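In Defense of the Visible Basket

Every few months I read another article telling me that the way to a calm house is to put everything behind a door. Buy the cabinet, hide the mess, close it up. I did that for nine years in two different apartments, and I now think it is bad advice for most people who live in small places.

My case is for the plain plastic basket with holes in it, sitting where everyone can see it. It costs very little. It weighs almost nothing. It can be washed in the tub. When you move, it goes in the car with things still in it. I have never had to read instructions for one.

The main argument against it is looks. People say that baskets in the open make a room look like a storeroom, and that if you must have them, they should all match. I disagree with both points, and more strongly with the second. A row of identical baskets photographs well and works poorly. If all of them are gray, you have to look inside each one to find the batteries. People fix this with labels, and then the labels fall off or go out of date. If the baskets are different colors, you learn in a week which one holds what, and so does a child who can't read yet.

At my sister's place the color system has been running for six years. Nobody in that house asks where the scarves are. In my own house, when I still had the cabinet, we asked where things were all day long, and I once bought a second bicycle pump while the first was sitting behind a door three feet from me.

The other thing people object to is the holes. They let dust in, it's said. They do, a little. They also let air in, and in a damp apartment that matters more. I lost a good pair of leather gloves to mildew in a sealed bin over a single winter. You can also tell through the holes whether a basket is full, which means you don't keep adding to one that should have been sorted out a month ago.

I will grant that a basket can look out of place in a dressed-up room. Formal wallpaper, the kind with scrolls and flowers on it, was not designed with plastic in mind. But I think we give wallpaper too much say. People live in front of it.
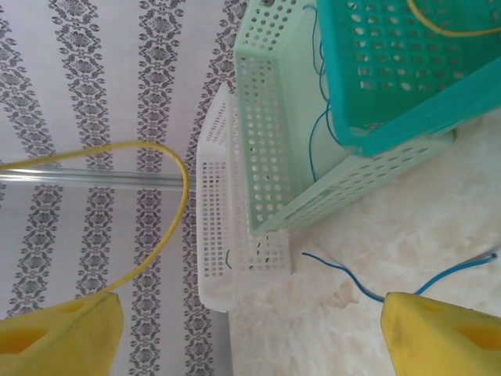
Manon Lévesque wrote to me after I made a shorter version of this argument last November, and she was not convinced. Her view is that open baskets only work for people who are tidy already. In her house they turned into places to drop mail, and the pile grew until she couldn't find anything under it. She went back to drawers and says she is happier. She also pointed out that a drawer has a fixed size and you can't stack another one on top when it gets full.

That last point is fair, and I have thought about it since. Baskets do invite more baskets. They are cheap, they stack, and there is always a sale. My rule is that a new one comes in only when an old one goes out, and I have broken that rule twice. But I don't agree that drawers solve the mail problem. They move it somewhere you don't have to see it. When her pile got too high, she knew it. I had an electric bill in a drawer for two months.

There is also the matter of money. I priced a built-in closet system for our hallway before giving up on the idea, and the quote was $1,098, with installation extra. The baskets I bought in its place came to under $30. They hold the hats, the dog's things, the light bulbs and whatever my son brings home from school. If I change my mind about the hallway next year, I can carry the whole system to another room in two trips.

I am not against cabinets for everything. Medicine belongs behind a door, and so do cleaning products. Good coats need a closet. For the rest of it, the stuff a household picks up and puts down several times a day, I want it low, light and in plain sight.

If you have a cabinet you like, keep it. If you are about to buy one, try three baskets first, in three colors, for a month.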